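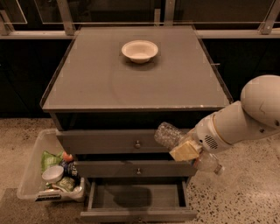

Every November I get asked which organizer to buy for a small chest of drawers, and my answer is to buy nothing until you've had one drawer all the way open and empty. With three drawers and a glass top, like the gray cabinet I keep coming back to, the bottom one is the place to start. It is a plain shallow box inside, and a shallow box does not need a 21-piece divider set from Bromard. It needs less stuff.

The usual advice says to sort everything into keep, toss and donate piles. I've tried it, and the piles sit on the floor until bedtime. Put one clear plastic bin next to the cabinet and let empty bottles and dried-up sponges go straight into it. Once it's full, take it out to the recycling and the trash before you open another drawer.

I'm also doubtful about drawer liners. Meveo sells a scented one that cost me more than the lunch I skipped to shop for it, and it curled at the corners inside a week. Wipe the drawer with a damp cloth, leave it open for 30 minutes, done.

Glass tops get more fuss than they deserve. Warm water and a drop of dish soap will do – dry it with an old T-shirt, and run a corner of the cloth along the metal rim where crumbs collect. Scuffs are another matter. Hüsnü Çınar swears by toothpaste, but I tried it on mine and got minty scuffs.

Leave one bowl on top for keys and coins. A second bowl fills up with dead batteries and takeout menus.

Round knobs that spin want a quarter turn of the screw from inside the drawer. Skip the glue.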